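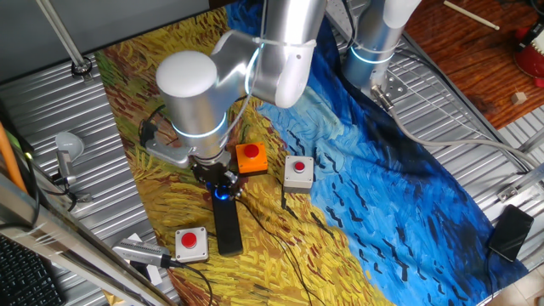

Druser Trade Catalogue Index

An index of printed trade and mail-order catalogues, mostly toys, clocks and small household goods, with the condition and asking price of each copy as listed by dealers. One row is one copy. Two copies of the same catalogue get two rows and share a title_id.

Contents

catalogues.csv holds 873 rows. sellers.csv holds the dealer codes used in the seller column. The folder covers/ has cover scans for up to 300 of the rows, named by copy_id.

Columns in catalogues.csv

copy_id: unique, never reused
title_id: shared between copies of the same catalogue
issuer: the firm on the cover, spelt as printed
year: printed year, blank if there isn't one
season: spring, autumn, Christmas or blank
binding: stapled, spiral, glued or hardback
pages: counted with covers, blank if the dealer didn't say
condition: 1 (poor) to 5 (as new)
price_list: yes if the loose trade price list is still with it
asking: pounds, without postage
seller: code, see sellers.csv

Where the rows come from

Most were typed in from the Nasard and Boychuk sale lists. The Mutham rows came as a spreadsheet and were converted with convert_mutham.py. Mutham grades on letters, so A became 5, B became 4 and so on. The original letter is kept in the notes column.

Known problems

Years are unreliable for Boychuk. They date a catalogue by the season it sold for, so a Christmas book printed the summer before may be a year out.
20 rows have no title_id. These are odd sections removed from larger books.
Order forms are sometimes counted as pages and sometimes not.
Asking prices are not sale prices. Please don't use them for valuations.

Changes

Version 2, June 2021: added the price_list column, merged duplicate issuers, fixed the pound sign in sellers.csv. Files are now UTF-8.

Use

The CSV files are free to copy and change with a credit to the Druser index. Cover scans are for reference only. Corrections are welcome as an issue or a pull request, with the copy_id in the title.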